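Karon two-arm demonstration bench: long-term review
Posted November 10, 2018
Filed under: Benches and rigs

We bought the Karon bench in February to collect demonstrations for a small-parts sorting policy, and I have now spent enough hours in front of it to have opinions on its bolts. It comes from Grollavent as a flat-packed booth with two arms on a shared front rail. Meireles supplies the recording software, on a separate invoice and, I suspect, from a separate planet.

Assembly

The manual says 18 steps. It doesn't mention that step 11 has to be partly undone to reach step 14. Two people can get the frame up in an afternoon if they are on good terms at the start. The corner posts lean outward and look wrong until the back bar goes on, at which point they look intentional. Squaring the rail took longer than everything else put together, and it matters, as any twist there ends up in your calibration and then in every episode you record.

The walls

You can have the walls plain or printed. We ordered plain and received clouds and stars. Grollavent offered to swap them, we said we'd think about it, and nine months later the policy has only ever known a world with a yellow cloud in it. If you plan to move your trained model to another bench, order two sets of panels and change them partway through. We didn't, and I expect to pay for it.

Driving it

Leader-follower control is the best part of the package. The lag is small enough that new operators stop complaining after the first morning and start complaining about the chair. Grippers open and close evenly, and fine work near the mat is possible once you learn to come in low and slow. Handling M6 nuts is fine. Handling M3 nuts is a personality test.

Both arms can reach the middle of the mat, so both arms can also meet there. There's a soft collision stop, and it works, but it ends the episode and throws it away without asking. I lost a very nice one that way. The setting to keep interrupted episodes is under Display, for reasons known to Meireles.

Throughput

Our target was 3000 usable episodes on the hardware task: nuts, bolts and a divided organizer. On a good day with one operator we get 300 attempts recorded, and a fair number of those are thrown out for drops, hesitation or someone reaching in to help. The Costodeck labeling add-on is supposed to catch the bad ones for you. It catches drops. It has no view on hesitation, and it once passed an episode in which neither arm moved.

Vary your starting layout more than feels necessary. We got lazy early on and put the organizer in the same spot for a week, and the first policy trained on that data would confidently deliver screws to that spot whether or not anything was there to receive them.

Small annoyances

The cables over the wrists have plenty of slack, which saves the connectors and gets into the overhead view. The rail collects every crumb of dirt in the building. The status lights on the controller boards are green when all is well and also green in several situations where it isn't.

Support

Grollavent answers email the same day and sends spare screws without a form. Meireles answers with a link to the page you were reading when you wrote to them.

Verdict

Four out of five for the bench, two out of five for the software. I'd buy the hardware again and write my own recorder, which is what half the people on the user list seem to have done already. Skip Costodeck until it learns to recognize a pair of arms doing nothing.

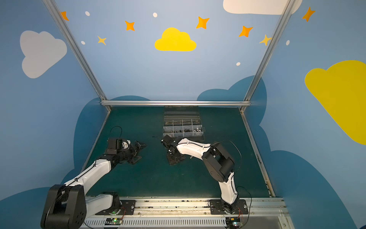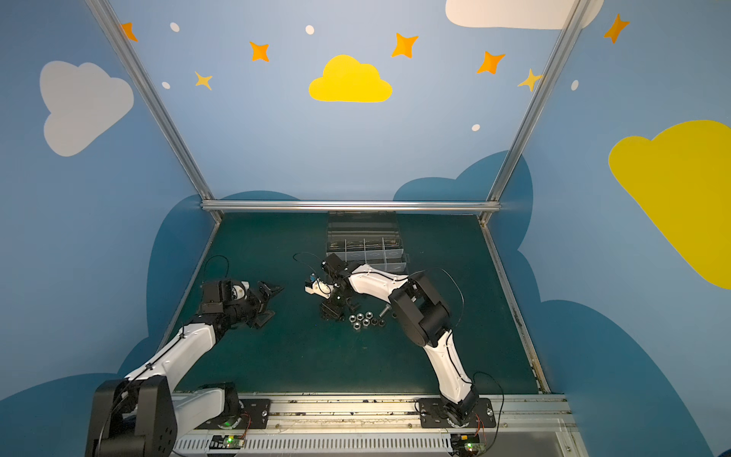

Both: the bench with the parts organizer toward the back. The second has the hex nuts out on the mat, with a bolt standing beside them.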